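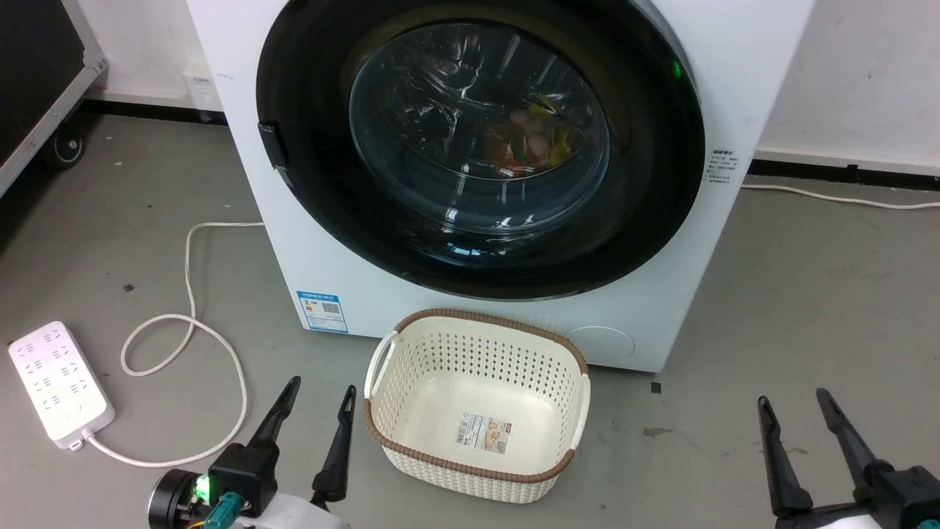
Godelieve Van Hecke wants the staining on the adjacent cotton treated as a rinsing fault until we can show otherwise. Her argument: the shade change on the red is small, the staining is large, and a dye that was properly bonded would not give that pair of results together. Unfixed dye sitting in the fibre would.

07/08/2024 — colourfastness, Baloch red and Baloch olive

Cloth is the Cemley plain weave, 100 per cent cotton, scoured here and not bleached. Dyed last week in the small bath with the Asetti reactive reds and the olive blend. Salt and soda ash as per the standing recipe, no changes. Half of each length was then treated with Mustix fixative and half left alone. All pieces were line dried in the back room and left flat overnight before cutting.

Specimens cut along the warp, with multifibre strip stitched to one short edge. I used undyed polyester thread. The last lot was sewn with a cotton thread that picked up colour of its own and made the cotton band hard to grade.

Grades below are against the grey scale, 5 being no change. Graded in the light box under daylight, by me, then again after lunch without looking at the first set. The two sets agreed except for the olive on wool, where I have written the lower one.

- Red, no fixative: shade change slight. Staining on cotton heavy, on nylon moderate, on polyester nil.
- Red, with Mustix: shade slightly duller before any washing. Staining on cotton still visible but well down.
- Olive, no fixative: shade change hard to see. Light staining on cotton and wool.
- Olive, with Mustix: no staining on anything. Handle is a bit stiff.

The dulling on the treated red is a nuisance. It was there on the dry cloth before testing, so it belongs to the fixative stage and should not be charged to the wash. A reference piece of treated, unwashed red is now in the folder with the others. Please leave it there and out of the window.

Liquor from the beaker wash went into clear jars. The untreated red is strongly pink and the treated red faintly so. Olive jars are both close to clear. I have not measured any of them. Absorbance would be the sensible way to settle the argument, and the cuvettes are on order. 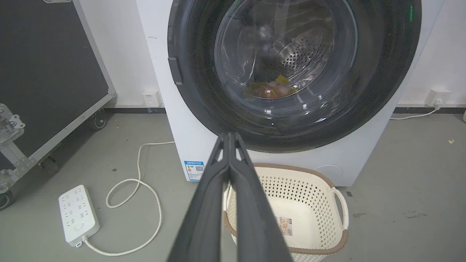 ## Rinse check

If Godelieve is right, a longer hot soap-off on the untreated red should bring the staining down without touching the shade much. If the dye is hydrolysing off the fibre in the wash, the soap-off will make little difference and the liquor will keep coming up pink.

Method, written out so the next person can repeat it:

1. Cut fresh pieces from the untreated red, same end of the length as before.
2. Cold rinse until the water looks clear by eye.
3. Hot rinse in soft water, no detergent. Salt left in the cloth holds loose dye in place, and going straight to soap was probably our mistake.
4. Soap off near the boil with 2 g/L neutral detergent. No soda.
5. Hot rinse, cold rinse, dry flat.
6. Press a damp piece between white cotton with a warm iron. Any mark on the white means back to step 4.

Weigh the pieces dry before wetting. The Asetti sheet sets soap-off by liquor ratio and we have been guessing at it. For a single 117 g piece I will use the large steel beaker and mark the level on the outside with tape.

The domestic front loader is fine for pre-shrinking cloth, but I would not grade anything from it. Liquor ratio is unknown, the fill varies with the load, and mixed colours in one drum tell us nothing about which piece did the staining. Beaker only for graded specimens — same for the fixative repeats.

Hardness of the tap water is also worth writing down each time. It was not recorded in January, when the first red gave trouble, so there is no way to compare.
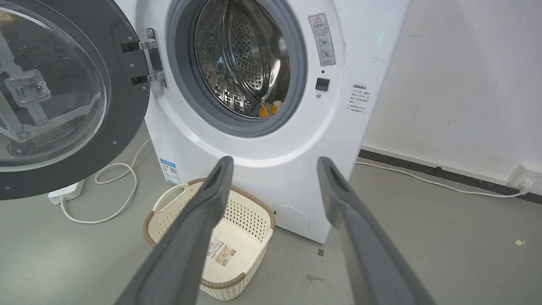
Amna Awan disagrees with Godelieve in part. She expects the soap-off to help, but thinks the soda went in too early and that a fair share of the dye was spent in the bath before it reached the fibre. By her reading the red will stay a little weak however well we rinse it. She also asks whether the soda was dissolved first or added as powder. It was added as powder, in one go.

So a second dyeing is needed alongside the rinse check. Same cloth and same red, soda dissolved in warm water and added in portions, no Mustix on any of it. Cut from the same bolt if there is enough left after the pillow samples.

Outstanding:

- cuvettes
- new multifibre strip, the current roll is nearly finished
- ask Asetti if the olive blend has been reformulated, the label colour code differs from the old tin
- clean the light box tray, there is red fluff in the corner
- Mustix at half strength on the olive, to see if the stiffness goes

Jars are labelled and on the lower shelf. Do not tip them out before the cuvettes come.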